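Workroom notebook — Gundach lounge, tidying and waste
2020-12-13
Entry by Brahim El Ouafi

Purpose: to record the condition of the lounge and to set down the bin routine, as the July version of this page no longer matches the room layout.

The sofa is to be treated as part of the tidying task. Garments and loose cloth left on the seat or over the back are folded and placed at one end, and the grey-blue back cushion is stood upright against the back. Cloth is not to be put in the bin under any circumstances. Paper bowls, wrappers and other food packaging are treated as waste wherever they lie, including on the carpet. 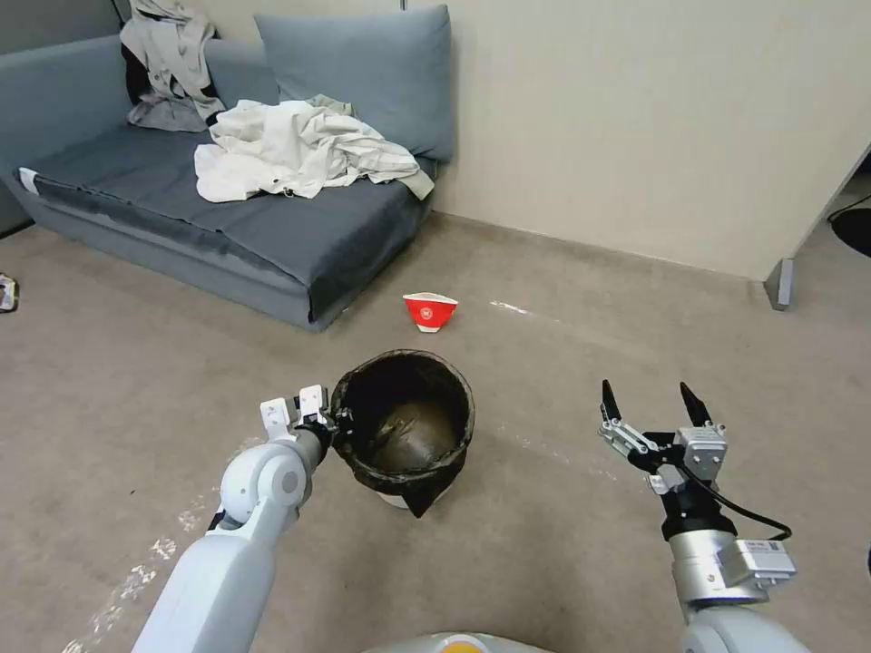
Liners are drawn from the Stubbs carton, stock no. 3924, which holds 200. The colour of the liner is of no importance. The rim should be folded well over the edge of the bin on all sides, so that the bag does not slip inward when something heavier is dropped in. Colleagues have asked whether the smaller Trindden liners may be used up first. They may, but they hold poorly on this bin and should be checked after each item.

The bin stands on open carpet in front of the sofa, clear of the wall. It was formerly kept beside the door — an arrangement that led to a good deal of walking back and forth. 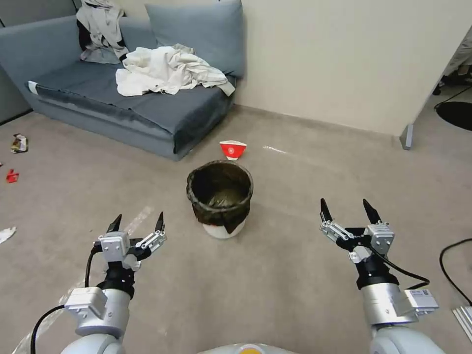 Round bin with lined rim, lounge carpet, sofa behind.

Carpet: faint white streaks and scuff marks are present on the left side. I have asked Mekska for advice on a cleaner suited to this pile and will enter their reply on this page. Until then, please vacuum only and do not apply water.

Outstanding: reorder liners when 5 remain in the carton; copy the folding note to the cupboard door.

B.E.O.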